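Nesting bowls

Nesting bowls are sets of bowls made in graduated sizes so that each one fits inside the next larger one. They are among the most useful things a kitchen can hold: a full set takes up hardly more shelf space than its biggest member, yet it covers everything from beating a single egg to mixing dough for a crowd. Sets are sold in plastic, stainless steel, glass, stoneware, enamel and wood, and the plastic ones are especially loved for their bright colors.

Contents
1 Shape and fit
2 Materials
3 Color
4 Stacking and storage
5 Use in play and teaching
6 Care
7 See also

Shape and fit

The secret of a good set is in the walls. If the sides of a bowl rise straight up, a smaller bowl will drop in but may rattle around or sit crooked. If they flare gently outward from a narrow foot, the smaller bowl settles into place and comes out again with a light pull. Most makers choose a slope somewhere between the two, steep enough to keep food in while whisking and open enough to nest well.

The rim matters just as much. A rolled rim stiffens the whole bowl, gives the fingers something to hold and makes a smoother edge for pouring than a raw cut edge would. On some sets every rim lands at the same height when the bowls are stacked, and the result looks like a target seen from above. On others the rims step upward, which makes it easier to pick out a single bowl.

The foot is a small ring or flat area on the underside. A wide foot keeps the bowl steady during hard stirring, and a narrow one lets it be tipped toward the cook. Some designs add a rubber ring underneath for grip.

Materials

Plastic bowls are light, cheap and wonderfully hard to break. Melamine has a hard, china-like feel and takes a high gloss, though it should stay out of the microwave. Polypropylene is softer and more flexible, and many versions can handle hot liquids.

Stainless steel bowls are thin, so they nest very closely, and they chill quickly in the refrigerator (a real treat for anyone whipping cream). Glass is heavier and lets the cook see what is going on at the bottom of the batter. Stoneware is the heaviest of the common choices and stays put on the counter beautifully, but a tall stack of it needs a strong shelf.

Color

A set may come in one color, in shades of one color, or with a different color for every size. The last kind is a joy to use, and practical too. Recipes and family habits soon attach themselves to it: popcorn goes in the red bowl, salad goes in the green one, and everybody in the house knows which is meant. The Braria set, sold in a box of five, runs from a deep blue large bowl to a lemon yellow small one, while the Gasser picnic range uses warm colors only.

Stacking and storage

Stacking starts with the largest bowl, set upright on a flat surface. The others go in one by one in order of size, each lowered straight down so that it meets the wall of the bowl beneath evenly all the way around. A bowl that goes in at a tilt can wedge, particularly in glossy plastic, where two smooth surfaces can hold on to each other with surprising force.

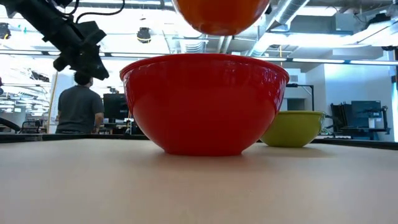

Bowls that have stuck together can usually be freed by running warm water over the outside of the larger one and putting a little cold water in the smaller one. Twisting gently helps. Prying with a knife is a bad idea and scratches the finish.

Use in play and teaching

Small children adore nesting bowls, and many meet them on the kitchen floor long before they meet a purpose-made stacking toy. Sorting by size, matching colors and finding out why the big one won't go into the little one are all terrific early lessons. The Istex nursery set was designed for this kind of play, with thick rims that are easy for small hands to grab.

Care

Plastic bowls should be washed with a soft sponge, as scouring pads dull the shine. Turmeric, tomato sauce and beet juice can stain lighter colors, and a paste of baking soda and water lifts most fresh marks. Bowls should be fully dry before they are nested, or moisture gets trapped between them.

See also

Mixing bowl
Measuring cups
Stacking toy
Gravamberg ware

Last edited July 11, 2022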